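Fliltard budgets for second two-arm robot at its Jestcombe rooms

Fliltard, the home-help equipment supplier, has confirmed that it will plan for a second two-arm robot in the next budget year. The decision was announced in December to the dealers who rent from the company, and it ends a long discussion about whether to buy one more machine or to spend the same money on spare parts and training.

The company has set aside $4,000 for the first stage. This sum does not pay for the robot itself, which will be leased through Kinnear on a contract of 48 months. It pays for the things that were forgotten in the first purchase: extra gripper fingers, cables in the right length, a second set of wrist cameras and a delivery with installation. The largest single item on the list is the set of fingers and wrist parts, at $2,126.

According to the planning note, the fingers should be treated as a consumable. In the first contract they were counted as part of the machine, and each replacement had to be approved separately. From now on, six pairs will be ordered together and kept in the store at Murketlow, where the dealers can collect them on the same day.

The note also speaks about the room. Buyers often measure the door and the power supply, it says, but they do not measure the furniture. A robot for the living room must reach over a sofa seat and hold soft things, such as bags, cushions and cloth. For this reason the living room work will decide which gripper is ordered, and the dealers are asked to send their remarks before the lease is signed.

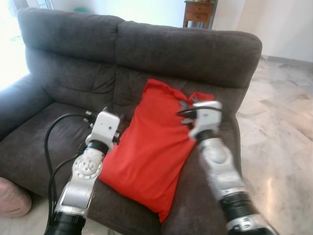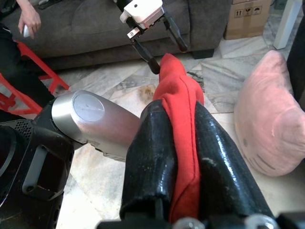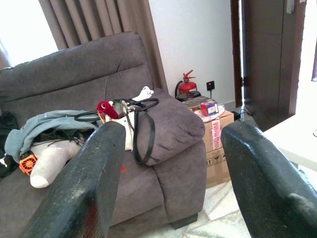
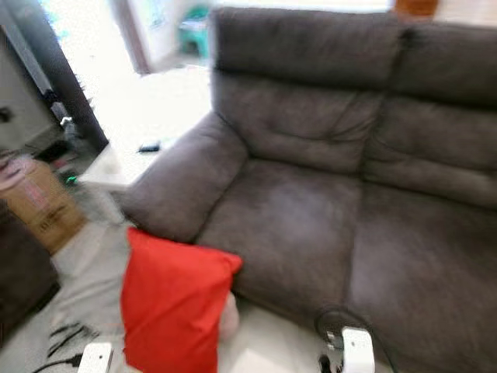 Living room work with sofa and soft goods, Jestcombe.

What happens next

Kinnear will send its final offer with two service options. The cheaper one includes a yearly visit, and the other includes a visit whenever a joint or a cable needs to be changed. Fliltard has said that it prefers the second option if the monthly price stays inside the present limit.

Dealers who want to share the new robot should write to the Jestcombe office and give the size of their room, the type of floor and the hours in which they can receive a delivery. Requests for the Murketlow store are handled separately, and the old order form can still be used for these.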